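Opinion

The last two feet of the job

My brother-in-law fixes gearboxes for a living, and he has a test for any machine that claims it can help him. He hands it a part upside down. A press will crush it. A conveyor will carry it along upside down until somebody notices. A new hire will look at it, turn it over and get on with things, and will probably do so on the first morning, before anyone has shown him where the bathroom is.

I thought of that test in January, when I sat through a long online presentation about robots that are going to clear our tables, load our dishwashers and put together our small appliances. The company, Plonard, had a lot to say about the next few years. It had less to say about this one. When a viewer asked what the arm could be trusted to do today with no one standing by, the answer was a paragraph about momentum.

So let's talk about what the work is, because I don't think the people selling it have spent much time with it. Take small parts in a tray. It's the dullest chore on any shop floor and it has a cousin in every kitchen, the drawer where the measuring spoons live. You reach in, you pick the one you want, you put it where it goes.
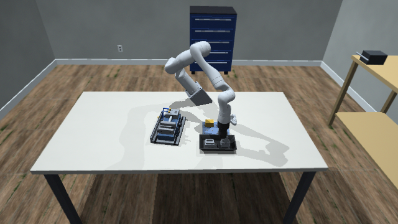
By Lorena Palma
Opinion | 5 min read

One arm, one black tray, two small gray parts in it, and a rendered room with a clean floor. Nothing in a simulation is greasy unless somebody takes the trouble to make it greasy. I don't say that as an insult. You have to practice somewhere, and it is cheaper to drop a part that doesn't exist. But I have worked in two repair shops and kept the books for a third, and I never saw a bench with that much bare white top on it past eight in the morning.

The case for the optimists goes like this. A robot can run through the same pick in simulation thousands of times while the rest of us are asleep. Tadeo Ledesma, who builds these virtual workrooms and was patient with me on the phone, told me that one of his test sets runs to 2,232 attempts at picking up a part and setting it down. He is proud of the number and he should be. I asked how many of those attempts involved a part that had a burr on it, or a label half peeled off and sticky. He said that was a fair question and that they were getting to it.

They're always getting to it. I have been reading about the robot that folds towels since my daughter was in middle school, and she now has towels of her own, unfolded.

There is a habit in this business of showing the pick and skipping everything on either side of it. Somebody has to bring the tray. Somebody has to notice that the tray holds last week's parts. Then there's what you do when the thing slips, which at my old shop was get down on your knees with a flashlight. Gervasio Riquelme ran the bench next to mine for years, and I once kept a tally of a slow afternoon of his for a time study the owner wanted. He was interrupted 44 times. A wrong screw, a phone call, a customer who wanted to watch, a bin that had been moved eight inches to the left for no reason. He handled them all and still finished his units. The owner threw out the study because it didn't show what he wanted.

Ask what an arm does with interruption number three and the conversation turns to sensors.

I'll grant that sensors are better than they were. A camera near the hand sees things a camera on the wall can't. It also has troubles of its own, and I think anyone who has tried to thread a needle while holding it too close to their nose will understand them.

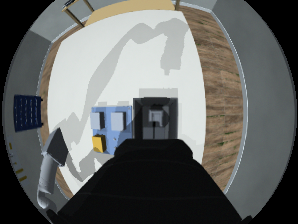 HOME & WORK

Look at how much of that circle is gripper and shadow. The box sits right up against it, with its lower edge hidden behind the hand that is supposed to deal with it, and the corner of the blue tray next door is gone too. The arm's shadow runs clear across the table. A person working under a bad lamp leans over a little, and most of us couldn't say when we learned to do that. The machine needs it worked out in advance, or learned over a great many tries, and then you hope your lamp resembles the one it practiced under.

Ignacio Aranda, who retired from teaching shop and now repairs sewing machines in his garage, thinks I'm too hard on them. He points out that dishwashers were laughed at, and that his mother wouldn't have one in the house until she had one in the house. Fine. But the dishwasher won by refusing to do most of the job. It never offered to scrape the plates or put away the glasses. It's a box that sprays hot water, and it asked us to do the sorting, and we agreed.

That bargain is where I expect the useful machines to come from, and it makes a poor presentation. A shop that runs one part, in one orientation, in a tray that never moves, can use an arm now and may well be glad of it. A kitchen with two kids and a dog can't. The distance between those two places isn't a matter of one more software update, however nicely the update is named.

What I would like from Plonard, and from Goodall and Ello and the rest of them, is one ordinary shift, start to finish, with no cuts. Leave in the drops. Leave in the fellow who walks over and resets it, and tell me what he's paid. If he touched it five times in the hour, put that on the slide, and a shop owner can do the arithmetic for himself.

My brother-in-law has offered his bench for the purpose. He says he'll supply the part, and he'll be the one who decides which way up it goes.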